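Home Facilities Checklists Forms Contact

Room Safety Checklist – Activity and Sorting Room, Brukuvine Building
Inspected by: Amerley Nyarko
Accompanied by: Kwaku Sowah
Date: 30 Jul 2020
Previous inspection: October
Floor area and load sheet: see Form 117

Ratings used: OK / OK with comment / Action / Not checked

1. Access and exits

1.1 Main door opens fully and closes without force – OK
1.2 Second door unlocked during use – OK
1.3 Exit signs lit – OK with comment
1.4 Route between doors at least as wide as the door – Action

Comment 1.3: The sign over the second door is lit but the cover is yellowed. Legible from the far wall. Replace at next lamp change.

Comment 1.4: A stack of folding chairs was standing beside the second door. Moved to the closet during the inspection. The same comment was made in October and the chairs had come back. Suleiman Nwosu to mark the floor with tape so the clear zone is visible to whoever puts the chairs away.

2. Floor

2.1 Surface even, no lifted edges – OK
2.2 Mats flat, backing intact – OK with comment
2.3 No loose items in walking areas – OK
2.4 Drain cover seated – Not checked

Comment 2.2: The mat at the sink has begun to curl at one corner. It still lies flat under foot pressure. Recheck in October.

Comment 2.4: Cover is behind the tall cabinet. The cabinet was full and was not moved. To be checked when the cabinet is next emptied.

3. Tables

3.1 Top clean, no chips or sharp spots – OK
3.2 Corners rounded or padded – OK
3.3 Legs tight, no rocking – OK with comment
3.4 Top clear of items not in use – OK with comment

Comment 3.3: One table at the window rocked when leaned on. Leveling foot turned out by hand until it stopped. No tool needed. Lamisi Ansah asked whether the foot should be glued; it should not, as the tables are moved for floor cleaning.
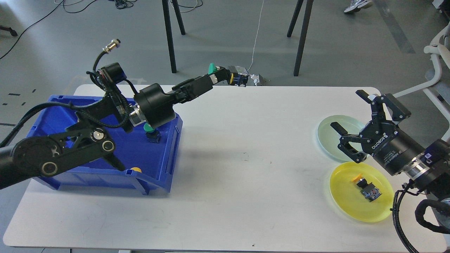
The sorting table is rated OK on 3.1 and 3.2. It is the type preferred for this room: no separate edging to come loose and nothing to catch a sleeve. The white top has rounded corners, so no padding is called for under 3.2, and the blue bin stands on the left with the two plates on the right, which leaves the bin and plates apart as the room sheet asks. Comment 3.4 concerns the yellow plate. It is the plate closer to the front edge, and it is carrying a small electronic component with wiring terminals. The room sheet allows components on a plate during sorting but asks that the plate be set back from the edge by a hand's width. No distance was measured. Whoever sets up should check it each time and place the plates farther back if in doubt.

4. Bins, plates and small parts

4.1 Bins free of cracks – OK
4.2 Bin lips smooth to the hand – OK
4.3 Plates free of cracks and chips – OK
4.4 Small parts returned to the bin at close – Action
4.5 Parts with exposed metal kept separate – Action
4.6 Lids available for all bins – OK with comment

Comment 4.3: Plates were flexed lightly and held up to the window. Hairline cracks show better this way on the translucent ones than on the solid colors. Solid plates should also be run over with a fingertip, both faces.

Comment 4.4: Parts were found on the windowsill and under the radiator. All were small enough to be a choking hazard. The room is booked by the Pratport family group in the afternoons, so this item is rated Action regardless of quantity. Sandamali Bepari to add a floor and sill check to the closing card.

Comment 4.5: Electronic parts and plain blocks are still stored together. Terminals can scratch the plastic and can snag fingers when someone reaches in without looking. A divided box is on order through Gerlach. Until it arrives, electronic parts go in the lidded tub on the second shelf.

Comment 4.6: Lids are in the cabinet but 2 do not fit any bin now in the room. Send back to the Dutville store.

5. Electrical

5.1 Outlets secure, no discoloration – OK
5.2 Cords free of cuts and tape repairs – OK
5.3 No extension cord plugged into another – OK
5.4 Ground fault outlet at sink trips on test – OK
5.5 Test labels in date – OK with comment

Comment 5.5: Label on the kettle is in date but rubbed. The number reads as 127 and matches the register. New label to be printed.

6. Storage

6.1 Tall cabinet fixed to wall – OK
6.2 Heavy items on lower shelves – Action
6.3 Nothing stored above head height – OK
6.4 Cleaning products locked away – OK

Comment 6.2: A box of paper was on the top shelf – more than 5 packs, in a carton that has already been opened and sags when lifted. Moved to the bottom. Shelf label changed the same day.

7. Lighting and air

7.1 All fixtures working – OK
7.2 No glare on table tops – OK with comment
7.3 Windows open and latch – OK

Comment 7.2: White tops reflect the ceiling fixtures when viewed from the door side. Acceptable for sorting work. For reading or close work, seat people facing the window wall.

8. First aid and fire

8.1 First aid kit complete and in date – OK with comment
8.2 Extinguisher gauge in green – OK
8.3 Extinguisher bracket firm – OK
8.4 Emergency numbers posted – OK

Comment 8.1: Kit is complete. The small adhesive bandages are running low and should be topped up before the fall bookings.

Open actions

1.4 Tape clear zone at second door – S. Nwosu
4.4 Add sill and floor to closing card – S. Bepari
4.5 Divided box, follow up with Gerlach – L. Ansah
6.2 Corrected on the day; confirm at next visit – K. Sowah
2.4 Drain cover, carry forward – A. Nyarko

Item 3.4 is not listed as an action. The room sheet already covers it, and a copy is to be kept where the table is set up. If a component is found on the floor beside the table at the next visit, the item will be raised to Action.

Next inspection: October. Bring the spare leveling feet and the sink mat order form.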